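My sister asks me every January if a robot can tidy the playroom yet. I have worked 20 years with machines in a small workshop in Hartley, so I should know. My answer is still — not really. 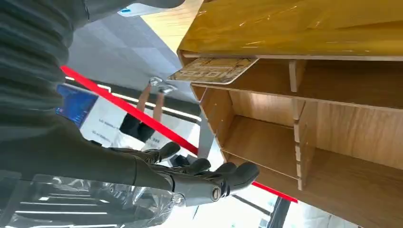

A flat board sticking out of its cubby, and the hand beside the shelf.

For a person, such a board is two seconds of work. A machine must find the edge, hold it flat and feel when it rubs on the wood. I would pay for one that does it well, but for now I put the games away myself.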